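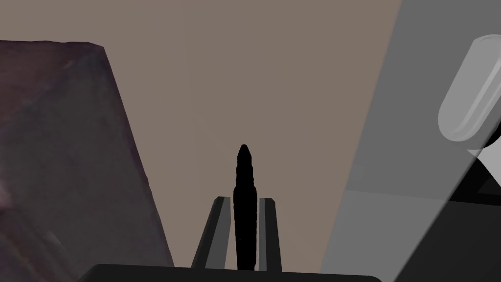

Game Day Operations Assistant, Walum Football Club

Walum Football Club seeks an assistant for its home games, beginning in November. Duties include opening the gates, directing visiting teams to the locker rooms and keeping the sideline clear. Home attendance is over 500.

Applicants must be 18 or older and have 2 seasons of experience in school, college or club football. Pay is by the game.

Send a resume and two references to Vira Stasiv, Director of Operations. Interviews will be held at the club office.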